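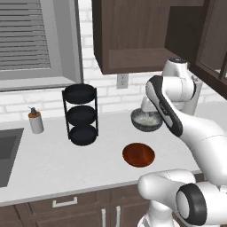
Our landlord painted the hallway in August and now he wants to do the kitchen, and I need to decide by the end of the week whether to let him paint or ask him to leave it alone. He is a decent guy but he paints everything. The hallway switches have paint on them, and so does one hinge on the coat closet. What I would like is close to a white brick backsplash with a dark brown wood cabinet over it, blinds on the window, and nothing fancy on the counter. Our cabinets are real wood under a brown stain that has gone cloudy near the stove. He wants to paint them white. I want to clean them and put a new finish on. He says that is more work than paint and it won't last. Is he right? We have two years left on the lease and he has offered to take the cost of materials off the rent if I do it myself.
Posted by drywell_dan

Reply from Patsy_K
Before anything else, wash one door. Cloudy finish near a stove is grease a lot of the time, and it will come off with dish soap, warm water and a soft rag. If that doesn't do it, go to mineral spirits, with the window open. I had two doors I was ready to throw out and they were fine after an afternoon.

Reply from oldtrimguy
Patsy is right about washing first. But if the finish has gone soft and you can scrape it with a fingernail, washing won't bring it back. Then you are stripping, and stripping in an occupied apartment is a pain. You need somewhere to lay the doors flat for several days. Do you have a garage or a porch?
I would let him paint. He's paying, it's his building, and you leave in two years.

Reply from drywell_dan
No garage. There is a covered back porch, big enough for maybe three doors at a time. I tried the fingernail and it is soft on the two doors closest to the stove. The rest are hard.

Reply from tilly.b
Don't let him paint if he's the type who gets paint on hinges. Painted cabinets done badly are worse than old stain. They chip at the handles first, then around the sink, and the chips show the dark wood underneath. I lived with that for five years.
Also ask him what he plans to use. If the answer is leftover wall paint, say no.

Reply from oldtrimguy
Nobody said to let him do it badly. Take the doors off, take the hardware off, degrease, sand, bonding primer, two coats of cabinet enamel. It's fine when it's done that way. I've done dozens of kitchens like that and I don't get called back.

Reply from tilly.b
Sure, when you do it. This is a landlord who painted over a light switch.

Reply from Marcelle Huet
I refinished a full set of rental cabinets in Marwat two winters ago, so here is what it cost me. Stripper, stain, topcoat, sandpaper and brushes came to $172. I used the Rirkau gel stripper because it stays put on vertical pieces, and a water-based satin topcoat. The smell was not bad. The time was the hard part. I did it on evenings and it took five weeks.
With only two soft doors I would not strip the whole kitchen. Strip those two, and for the others just clean, scuff lightly and put a coat of clear over them. Matching the stain is the part to be careful with. Test it on the back of a door.

Reply from drywell_dan
That is helpful, thanks. Did you take the doors down for the scuff and clear ones too, or do them in place?

Reply from Marcelle Huet
I took them down. You can do them in place but you will get drips along the bottom edge. Number each door and its opening with painter's tape, and keep the screws for each door in a separate bag. Mine all looked the same size and they weren't.

Reply from jcorliss
I'd skip Rirkau. I used it on a dresser and it took three rounds to get through one layer. Sundano worked in one. It smells stronger, though, so on the porch only.

Reply from Marcelle Huet
It may depend on the old finish. Mine came off in one round if I covered it with plastic wrap and left it overnight. The can says less than that.

Reply from Patsy_K
What about the backsplash? You mentioned white brick. Do you have brick now or is it just a wall?

Reply from drywell_dan
Painted wall with a four inch strip of counter material along the bottom. I priced peel and stick brick at Plolska and it isn't cheap. I'm also worried about it behind the stove.

Reply from oldtrimguy
Don't put peel and stick behind a gas stove. Check the heat rating on the package even for electric. And get permission in writing, because it can take the paint and the drywall paper off with it when it comes down. If he wants to paint something, have him paint that wall.

Reply from drywell_dan
That might be the deal I offer him. He paints the walls white, I do the cabinets. I washed one of the hard doors last night and it came up nearly as good as the inside face, so I think Patsy called it on those. I'm going to write him tonight and get the part about the rent in the same email.

Reply from tilly.b
Tell him to tape the outlets.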